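Progress report to the Nandeo Fund: replacement tables for the Uzor community room
Prepared by Hauwa Afolabi, project lead
Period covered: February to May

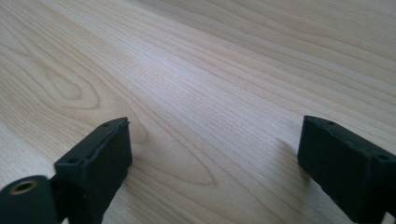
The grant of £4,000 was awarded to replace the worn tables in the community room at Uzor. The room is used for the lunch club, the homework group and the sewing class, and all three had complained about the old tables, which had swollen edges and would not stay level.

Work done so far

We asked two joiners for prices and chose Clumitz, who could make the tops to our sizes and fit them to the folding legs we already had. Keeping the legs saved £400 against the original budget. They were cleaned, the bolts were replaced and two bent feet were straightened.

The tops are pale wood with the grain left showing. We had discussed a painted finish, but the sewing class asked for a light, plain surface so that pins and dark thread are easy to find. The grain does vary. There are arched patterns and an oval figure like a knot, and the lunch club asked whether these were faults. Clumitz confirmed that they are part of the wood and do not affect the strength of the top.

The first batch has been delivered and is in use. The second batch is at the workshop and waiting for its last coat.

Spending

Tops, first batch: £1,860
Bolts, feet and fittings: £126
Delivery: £30
Total spent to date: £2,016

The second batch will cost £884, with a further £30 for delivery. This leaves £1,070 of the grant. We would like to discuss using part of it for a trolley, as the tables have to be moved to the store at the end of each session and carrying them is hard on people's backs.

Problems and delays

Delivery of the first batch was three weeks late. The lunch club carried on with the old tables during that time and no sessions were cancelled.

One top arrived with a chipped corner and Clumitz took it back and replaced it without charge.

We have had some trouble with hot drinks. Mats were bought from Clerko out of our own funds, and a notice has gone up by the hatch asking people to use them. The cleaning rota now says damp cloth only, no sprays. The homework group has been asked to put paper down before using felt pens.

Next steps

Take delivery of the second batch and check each top before signing for it.
Send the old tops to the recycling centre.
Get two prices for a trolley, if the Fund agrees.
Collect comments from the three groups for the final report.

Copies of the invoices are held in the office and can be sent on request.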